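Section 4. Setting Up the Bin and Teaching the First Picks

By now you should have the arm bolted down, the emergency stop tested and the controller talking to the workshop laptop. If any of that is still half done, please go back to Section 3 and finish it first. We have all tried to skip ahead at one time or another, and it has cost every one of us an evening. Irfan Soomro keeps a checklist taped inside the door of the controller cupboard, and when you can tick the last line on it you are ready for this part.

This section covers the bin, the clamps, the gripper fingers, the cables along the arm, and the first few picks. Set aside a whole evening for it, two if you are new to the Mukar software. The notes were last gone over on 1/30/24, when we moved the cell from Farzana's garage to the shared workshop in Ukville, so if you have an older printout, throw it out and use this one.

4.1 What you will need

The metal bin
Two bar clamps, the one-handed kind
One set of clear fingers, plus a spare set
A 2.5 mm and a 4 mm hex key
Hook-and-loop straps for the cables
A box of objects to pick (see 4.5)
Safety glasses for everybody who will be near the table, including people who only came over to watch

4.2 Fixing the bin to the table

1. Wipe down the tabletop and the underside of the bin. Any grit left between them will let the bin creep, and a bin that creeps will have you chasing errors in the software that aren't there at all.

2. Set the bin within easy reach of the arm. Before you clamp anything, jog the arm by hand at slow speed to all four inside corners and make sure that it gets there without the elbow straightening out completely. If it can't reach a corner comfortably, move the bin, however nice it looks where it is.

3. Put on the first clamp at a back corner and snug it up, then the second at the other back corner. Go back and forth between the two until both are firm.

4. Push on the bin with the heel of your hand, from the front and then from each side. It shouldn't shift. If it does, take the clamps off, wipe everything down again and start over from step 1.

5. Jog the arm around the bin once more, this time watching the clamps. The handles stand up higher than you expect, and the wrist is wider than you expect, and the two like to find each other.

Caution: Never reach in to straighten a clamp while the drives are on. Press the stop button, wait for the light, and then reach in. This applies at slow speed too, and it applies to people who have been doing this for years.

Note: Zarmeena Naqvi likes to run a pencil line around the foot of the bin once it is clamped, so that she can see at a glance whether it has been bumped. It's a good habit and you are very welcome to copy it, so long as you rub out the old line before you draw a new one!

4.3 Fitting the gripper fingers

We use clear plastic fingers for general picking. They are cheap to make, and it helps a great deal during teaching to be able to see an object through them while you line things up. They do chip, though, so look them over before every session.

1. With the drives off, open the gripper to its widest setting.

2. Slide the left finger on until it stops, then start its two screws with the 2.5 mm key. Leave them a little loose for now.

3. Do the same on the right.

4. Close the gripper slowly by hand command until the tips just meet. Look at them from the front and from the side. If one tip sits forward of the other, ease it back while the screws are still loose.

5. Tighten all four screws, a little on each, going around twice. They go into plastic, so stop as soon as you feel them bite.

6. Open and close the gripper 16 times from the test page and then check the screws again. If one has backed out, replace it with a new one and skip the thread glue, which attacks this plastic and leaves it cloudy and brittle.

4.4 Dressing the cables

This is the part people rush, and I do understand why, because it's fiddly and there is nothing to show for it afterward. But a cable that snags will either pull out of its connector or pull the wrist off its path, so please take your time.

1. Lay the cables along the top of the arm and strap them loosely at each joint, leaving a generous loop where the wrist turns.

2. Run the wrist slowly from one end of its travel to the other. Watch the loop the whole way. It should open and close without going tight and without dropping low enough to touch the objects in the bin.

3. Once you are happy with the loop, snug up the straps. You should still be able to slide a finger underneath.

4. Check the small connectors down by the gripper. Give each a gentle tug at the body of the connector and never at the wire.

5. Gather up whatever is left over and keep it well away from where people stand. A trip over a cable is every bit as dangerous as the arm, and a good deal more likely.

4.5 Choosing what goes in the bin

You will be tempted to begin with neat wooden blocks. Go ahead and do one round with them if it cheers you up, but move on to household things as soon as you can. Blocks hide all sorts of trouble. Zubaida Mirani, who put together our first box of objects, went through her kitchen drawer, her bathroom shelf and her potting bench, and that mix has served us better than anything we bought on purpose.
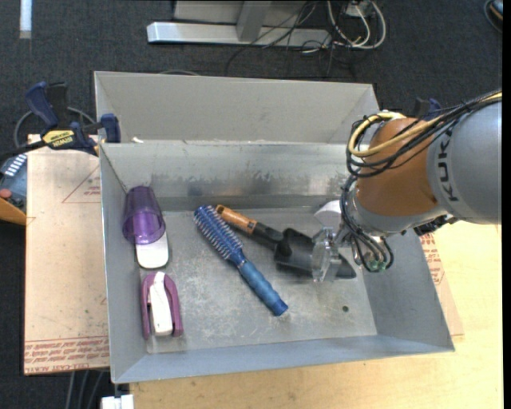

Try to have at least one object that is long and round, one that is flat and heavy at one end, and one that you can see through. Long round things roll when the fingers nudge them. Anything with a blade and a grip will tip as it leaves the floor of the bin unless you pick it up close to its balance point. Clear plastic is hard on the depth camera, if you are using one, and you may find that the software places a cup well below where it really is.

Keep it to a handful of objects for the first evening and lay them out with gaps between them. Piles come later, in Section 6.

Caution: No glass, nothing with an open edge sharp enough to cut, and nothing with liquid in it. Garden tools are fine if the edge is dull. If you have to think twice about catching a thing as it flies off the table, leave it in the box.

4.6 Teaching the first picks

1. Clear the area, put on your glasses and say out loud that you are turning on the drives. We do this even when we are alone in the building.

2. Open the Wosside job in the Mukar software and set the speed to the lowest value offered.

3. Jog the gripper until it is directly over the first object, with the fingers open and the tips 46 mm above the floor of the bin. Save this as the approach point.

4. Lower the gripper straight down, a little at a time, until the fingers are on either side of the object. Stop before the tips touch metal. The walls of the bin slope, so near the edges you must watch the backs of the fingers as well as the tips.

5. Close the gripper, wait for the reading to settle, and save the grasp point.

6. Raise the arm 220 mm and hold it there for a slow count of five. If the object sags or swings, lower it again, let go, and move the grasp point toward the heavy end.

7. Set the object back down, open the fingers and return to the approach point.

8. Repeat for each of the other objects, saving each under its own name. Please use real names – "trowel" or "brush" – and not "test2" or "new one final," which is how we ended up with a folder that Nicanor Collado spent most of April sorting out.

Note: If the arm stops with a force warning on the way down, the tips have most likely met the floor. Back straight up, never sideways, and check the fingers for chips before you carry on.

4.7 Before you go home

Raise the arm clear of the bin, turn off the drives and then the controller, in that order. Leave the clamps on. Put the loose objects back in the box so the next person can find them, and write your finishing cycle count in the blue notebook. We change the fingers every 2,000 cycles whether they look worn or not, and that only works if everybody writes the number down.

If you run into something that isn't covered here, leave a note in the Siddiqui tray by the laptop and one of us will get back to you. Section 5 picks up with the depth camera and how to line it up with the bin you have just clamped down.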